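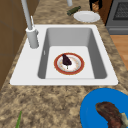
Notes for the winter lights evening, town hall, December

Thank Marek Vávra for the introduction. Wait for the people at the back to sit down.

Start with the first lantern walk. It went from the ferry landing up Gurska Street to the church, and it rained the whole way. Gus Halvorsen carried the lead lantern and has done it every year but one.

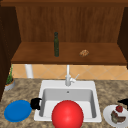 The town records mention a midwinter market in 1734. We don't know if there were lanterns. Say that clearly, as the newspaper got it wrong last time.

Numbers: 100 walkers the first year, 2000 last year. Pause here. The street was built for carts, and the bottleneck is the corner at Hedegaard Bakery.

What changes this year:
- Start moves to the school lot
- Band goes in front, under Consuelo Bautista
- Candles only in glass. We have 500 battery lights for the kids
- Street closed to cars from four o'clock 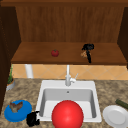
Parking. People will ask. Oddur Hviid has the map and will stay after the talk. Don't try to explain the shuttle from memory.

Soup supper follows the walk, same as before. Kazuhiro Hoshino is running the kitchen and still needs help with serving and dishes. Sign-up sheet is by the door.

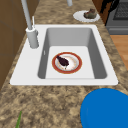 Plate with a reddish-orange rim in the sink.

Questions, ten minutes. If the fireworks come up, the answer is no for this year. Hand back to Marek.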